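Measuring the small oven: a conversation with Araba Aryee

June 8, 2022
By Remo Holzer

Araba Aryee spent eleven years calibrating industrial kilns at Quartey before she began testing countertop ovens for Trimovby, a quarterly on household equipment. Her position on the subject is narrow and she repeats it often: the number on the dial describes the dial.

"A thermostat in a cheap oven is a bimetal switch," she says. "It opens at one temperature and closes at a lower one. The distance between those two temperatures is the swing. The dial sets neither of them very precisely."

Her method is simple. A thermocouple is clipped to the rack at the center of the cavity, a second is placed near the door, and both are logged every two seconds from a cold start. The April test series produced 3723 usable readings from a single afternoon. She discards the preheat period and works only with what follows.

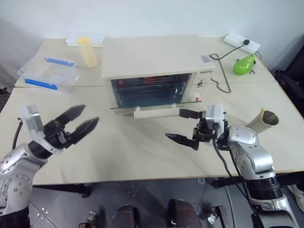 "People look at the average, and the average is usually fine," Aryee says. "If you set 350 and the average is 345, you have no complaint. But a tray of cookies sees the peaks. With a short bake the timing of the peak matters more than the mean."

I asked whether a larger oven would settle the matter. She said the question was badly formed. A full-size oven holds more hot metal and recovers more slowly after the door has been opened. A small one loses its air quickly and gains it back quickly, and its elements are much closer to the food. In her notes this is listed as radiant distance, and she considers it the main reason for burned tops.

"Move the rack down one position before you change the temperature. Most people do it the other way around, and then the middle is raw."

She is less patient with wattage claims. The Akard unit she tested drew 1630 watts at the wall with both elements on, measured with a plug-in meter. Its preheat light went off well before the rack thermocouple had settled. The Buvel drew less and settled sooner, a result she attributes to a thinner cavity wall and a tighter door. She declined to rank the two.

"They fail differently. One has a wide swing and the other runs hot at the back. You can turn a tray. You can't do much about swing, except put some mass in there." By mass she means a baking stone or a heavy steel sheet, left in through the preheat and through the bake.

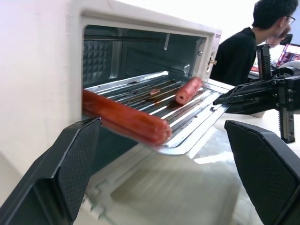
On preheating, her advice departs from most manuals. She waits for the thermostat to complete up to two full cycles after the light goes off, which on the units she has logged brings the rack and the walls closer to the air temperature. For toast she skips this entirely. For bread she does not.

Hanging thermometers she regards as acceptable — with reservations. They respond slowly and therefore hide the swing, but they will show whether the center of the range has drifted. She reads hers at the same point in the cycle each time and writes the offset in pencil on the inside of a cupboard door.

Aryee plans to repeat the series with the ovens loaded, using a pan of damp sand in place of dough. Sand gives the same result on successive runs, she says, and dough depends on who made it. The loaded figures will go to the magazine with the raw logs attached.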